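Budget for a small pick-and-place cell: gripper first or simulation first?

Posted in Equipment and Purchasing
653 views

Hala Azar

I look after equipment spending for a small tool hire and repair shop. We get cordless drills back from hire, they are checked and cleaned, and then each one has to go into a foam-lined case. I would like a small arm to do the last part, from bench to case. We have put through 126 drills in our busiest month so far, which was July, so I know this is not a big job by factory standards.

I have 3000 pounds set aside for this year. That does not include the arm, which is coming out of a separate pot and is more or less agreed. The 3000 has to cover the gripper, fingers, a stand, any guarding and any software or set-up help.

I have two quotes. Hellwig will sell us a two-finger electric gripper with a set of plain fingers, and that takes up most of the money. Trisance want to do a paid simulation study first, using a model of a drill and a model of the gripper, and then recommend what to buy. Their study costs less than the gripper but I could not do both in one year.

My colleague Tetsuya has had a go at a simulation himself with free software.

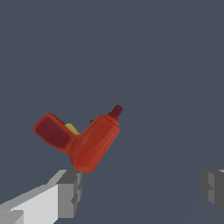 He is fairly sure the shape is the hard part, as a drill has a handle at one end, a heavy body at the other and a trigger in the angle between them. He has tried picking it up by the handle and by the barrel and has not settled on either. He is not paid to do this and can give it a few hours a week at most.

What I need to know is whether the study is worth paying for, or whether I should buy the gripper and let Tetsuya work it out on the real thing. Also, is there anything that people usually leave out of a budget like this?

Janka Krajčí

I would not pay for the study at this size of job. You already have somebody doing a rough version of it, and what you want from a simulation at this stage is fairly basic: does the gripper open wide enough for the thickest part you want to hold, can the fingers get in without hitting the bench, and is there room to let go once the drill is in the case. Tetsuya can answer all of that with a plain model.

What a simple model is less good at is weight and grip. A drill with its battery in has its weight in a different place from one without. If the model is one solid lump with the weight spread evenly, it will hang differently from yours. Rubber grips also behave differently from hard plastic, and after a season of hire they are worn and sometimes greasy. I would not choose a finger material from a simulation.

My order of spending would be:

Ask Hellwig for a loan or a trial period before you order. Many suppliers will lend a gripper for a couple of weeks if you pay the carriage.
Make a list of the drills you handle and measure the handle and the barrel on each, at the widest point. Send it to them and ask for the opening width and payload in writing.
Keep back a third of the money. Plain fingers are rarely the ones you end up with. You will want shaped ones, and you will want them made more than once.

The things people leave out are the adaptor plate between arm and gripper, the cable, delivery, and the risk assessment. Guarding is the big one. Get a price for that before you commit to anything else, as it can change the whole plan. A fixture to present the drill the same way up each time is also worth having, and it may save you buying a camera.

If the loan goes badly, you can still go back to Trisance, and you will be able to give them real measurements to work from.

Kiyoshi Kinoshita

Buy the gripper. We bought ours from Killow and it was fine. Simulations always work and then the real one drops things.

Valentyna Melnychuk

I would be a bit more careful than the last reply. We did buy first, and the fingers did not open far enough for our larger items. The gripper could not go back as it had been mounted. We spent the following year's money on a second one.

I agree with Janka on asking for a loan. If they refuse, ask Trisance whether they will sell you a smaller piece of work. Ours was quoted as one package too, but when we asked, they split it, and we only paid for the reach and clearance check. It was 3 days of their time. I can't say if they still do that.

One more point on the budget. You say the arm is more or less agreed. Make sure the payload on the arm is worked out with the gripper, the plate and your heaviest drill added together. We had to go up a size. Also check whether the software for the gripper is included or charged by the year. With Flatutico it was yearly, and it comes out of a different budget line with us, so it was missed.

Hala Azar

Thank you, that is very useful. I have written to Hellwig about a loan and asked for the guarding price separately. Tetsuya is going to put the battery weight into his model and measure the handles. The software charge was not on either quote so I have asked about that as well.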